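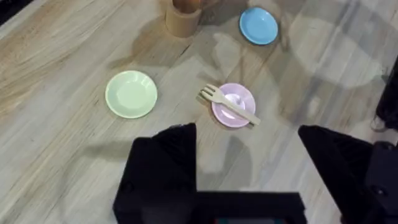
*Pastel plates and a wooden fork on a table*

A **side plate** is a small, shallow dish used at table for bread, salad, fruit or cake, or for food set apart from the main course. It is smaller than a dinner plate and larger than a saucer, although makers do not agree on exact sizes and the names overlap. In British usage the terms *side plate*, *tea plate* and *bread plate* are often applied to the same article.

## Form

Most side plates are round and consist of a flat or slightly sunken centre, called the well, and a surrounding rim. In the coupe form the surface curves upward to the edge without a separate rim. Square and oval plates are also made, chiefly for restaurants. On the underside of many ceramic plates is a foot ring, a low ridge that lifts the body from the table and allows plates to be stacked.

## Materials

Earthenware, stoneware and porcelain are the usual ceramic bodies. Earthenware is porous after its first firing and is normally glazed. Porcelain is fired at a higher temperature and gives a thinner, harder plate. Side plates are also produced in glass, wood, enamelled steel and various plastics, the last being common in nurseries, canteens and picnic sets.

Wooden plates, known historically as treenware, were in everyday use in Britain long before pottery became cheap enough for most households.

## History

The individual plate replaced the trencher, at first a thick slice of stale bread and later a square or round of wood, over a long period that varied by region and by wealth. Separate plates for bread and dessert became usual in prosperous homes as dinner services grew larger. Matching tea plates spread with the habit of afternoon tea in the nineteenth century.

The Cardale pottery made tea plates for hotels and railway refreshment rooms. Its surviving order book lists 1,780 plates in 33 patterns, most of them plain with a coloured band. The ceramics historian Styliani Gavalas has argued that the pottery's hotel trade helped to fix the size expected by later buyers in the district. The Gereo and Zokance patterns, both introduced after the works changed hands, were sold in sets of six.

## Use

At a formal place setting the side plate stands to the left of the forks, sometimes with a small knife laid across it. Bread is broken by hand over the plate and buttered a piece at a time. At tea, the plate is placed directly in front of the guest.

## See also

- Charger
- Saucer
- Trencher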